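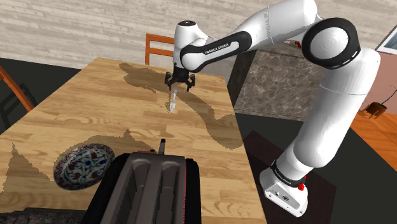
Skirnetti Gripper Bench is a sim pack for trying out fingers and hands before you order the real thing. Load an arm, load a table, run the same pick with each gripper and compare the logs. Kitchen set comes with the fork task - two-finger gripper over the tabletop, fork near upright with the tines down, plate and toaster close by to plan around. Thin handles are where most finger pads get sorted out fast.

What you get
112 household objects, 84 with grasp points marked
Finger models from Trenden and Xu, stock and long
Side by side run veiwer
Up to 900 trials per batch

Swap grippers from the menu, no need to rebuild the scene. Camera pose saves with the run. Suction cups not included yet - planned for June.

Single seat 269, download only. Site licenses thru Jostport, ask for a quote.

Page updated 3/7/25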